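Visit report: the Lorente small press and literary magazine fair, Minville

I attended the fair on behalf of our own quarterly, which takes short fiction and the occasional long poem. The purpose was practical: to find out how other magazines of our size run a story contest, what they charge, how they read, and what they do with the results. The report is dated August 29, 2024 and covers the public day only. The trade session in May was closed to magazines without a distributor, so we have no notes from it.

The fair takes place in the old corn exchange at Minville, ten minutes on foot from the station. Entry was free to visitors. A half table cost exhibitors more than we had been told, and the price did not include a chair or a power socket. Tables were set out by region and not by type of publication, so a reader looking for fiction had to cross the hall several times. The printed plan had the poetry presses on the wrong side.

The morning talk was given by Weronika Kubiak, who edits Rundska, a twice-yearly magazine of stories in translation and in English. Her subject was the administration of its annual prize. The last round drew 623 entries, each with a limit of 2000 words. Entries are stripped of names on arrival and given a number. Every story is read by 2 readers working separately, and a story goes forward if either one asks for it. The longlist is then read aloud, in part, at a meeting. Kubiak said the reading aloud removes more stories than any other stage, mostly on account of dialogue. A shortlist of 13 goes to the outside judge, who sees no readers' notes.

I asked whether the two readers are told each other's marks. They are not, until the shortlist is fixed. I also asked about withdrawn entries, as we lost four finalists that way last year. Rundska allows entries to be under consideration elsewhere but asks for notice within two days of an acceptance. Few writers manage it.
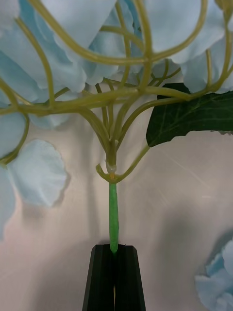

Osvaldo Amaral ran the afternoon workshop on very short fiction, in the side room above the bar. He set one exercise, twenty minutes long: describe a made thing closely and let a character come out of the description, with no names and no memories. Most of us wrote too much about colour. Amaral's remark was that a writer reaches for the flower at once and leaves the making alone, and that with an artificial hydrangea the better material is lower down, in the bright green stem like floral tape round a wire, and the pale collar where the branching begins. He asked for one further paragraph using only what lies below the flower head. The second attempts were shorter and, on the whole, better. Zuzanna Laskowska read hers out, a paragraph on a shop assistant straightening stems before opening time, and it could have gone into print with one cut.

The panel on judging was less useful. Sławomir Malinowski and Miłosz Michalski, who have both judged for the Viromitz chapbook award, disagreed about whether a judge should write a citation for each placed story. Malinowski holds that the citation is part of the prize and should say something exact. Michalski writes one for the winner only. The question of fees was raised from the floor and passed over. The microphone failed twice and the last ten minutes could not be heard beyond the third row.

The book tables were worth the time. Viromitz had its full list out, sewn and not stapled, on a cream paper that takes black well. I bought two chapbooks and a back number of Rundska for the office shelf. Sample contracts were available on request at the same table — a single sheet, with rights returning to the author on publication.

Points for our next meeting: adopt separate first readings; add the two-day notice to our guidelines; try the reading aloud on a part of the longlist; ask Amaral for his workshop fee. The hall café takes cash only, and the last direct train leaves before the evening reading ends.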